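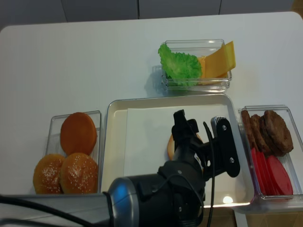

Lettuce and cheese slices set out for burgers.

We use cookies to improve your experience of this site. By continuing to browse you accept our cookie policy. Accept | Manage settings

The midday break and what is owed to it

When Cillix moved its head office to the Sikora estate, the plans included a reception hall, a training suite and covered parking for bicycles. They did not include anywhere to eat. Two years later the company has a dining room, a published policy on breaks and a head of workplace services who is often asked by other employers how it was done. She met Fisa Review in April, shortly after the midday service had ended.

"The first thing we did was ask people where they went," she said. "The answer for most of them was nowhere. They ate at their desks, or in their cars, and several told us they had stopped eating at midday altogether. We had been recording that as a lunch break."

The survey drew 107 replies. The complaint made most often concerned time. Staff were entitled to an hour, but meetings were regularly booked across it, and those who left the building felt that their absence was noticed. The company now closes its meeting rooms for bookings between noon and one o'clock, a measure she described as unpopular with senior managers for the first few weeks and hardly mentioned since.

The dining room itself was fitted into a former post room. It seats 48, which she accepts is too few. "We could have had more seats if we had used narrow tables and fixed benches. We looked at that and decided against it. People need room for a tray, and they need to be able to get up without disturbing four others."

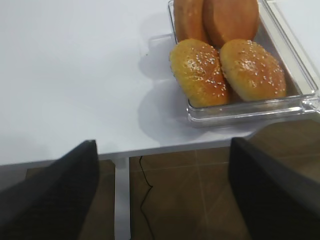

WORKPLACE AND WELFARE

Catering is provided by Bodel under a contract which is due for review. Prices are held down by a payment from the company, the amount of which she declined to give. The menu is short. There is a soup, a hot dish, a salad and, once a week, burgers, which she said were requested by nearly every department and resisted for some time by the working group on healthy eating.

"We reached a fair position on that," she said. "Adults can decide what to have for lunch. Our duty is to see that there is a proper choice, that the ingredients are listed and that someone who cannot eat wheat or dairy is not left with an apple."

Asked whether the arrangements had affected output, she was cautious. The company has not tried to measure it, and she would be wary of any figure put forward. What can be recorded is use. The average stay in the dining room is roughly 35 minutes, and the busiest tables are those nearest the windows. Sickness absence has fallen slightly, though she pointed out that several other changes were made in the same period.

She was firmer on the question of who benefits. Evening cleaners and security staff were left out of the first plan, and she regards that as the most serious mistake of the project. A cold selection is now kept for them, and the room stays open until ten at night.

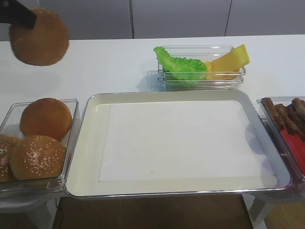 Advice to smaller employers

Few organisations have a spare post room or the means to pay a caterer. Her view is that a good deal can be done with a sink, a fridge that is cleaned on a fixed day and a door that closes. She would also put the break in writing.

"If the policy says that staff may take a break where work allows, then work will not allow it," she said. "Ours says that the break will be taken, and that a manager who needs someone to miss it must arrange another time on the same day."

The company intends to repeat its survey before the catering contract is renewed. She expects noise to come top of the list this time, and has already asked for prices for ceiling panels.

Shared 48 times | 3 comments

Reader comments

Closing the meeting rooms is the part I would like to see copied. We have a lovely canteen and a standing call at 12.30.

I worked nights on a different site on the same estate and the vending machine was the only thing going. Glad somebody has thought of the cleaners.

Could the Review find out what the company pays towards each meal? Without that it is difficult for the rest of us to make a case to our own boards.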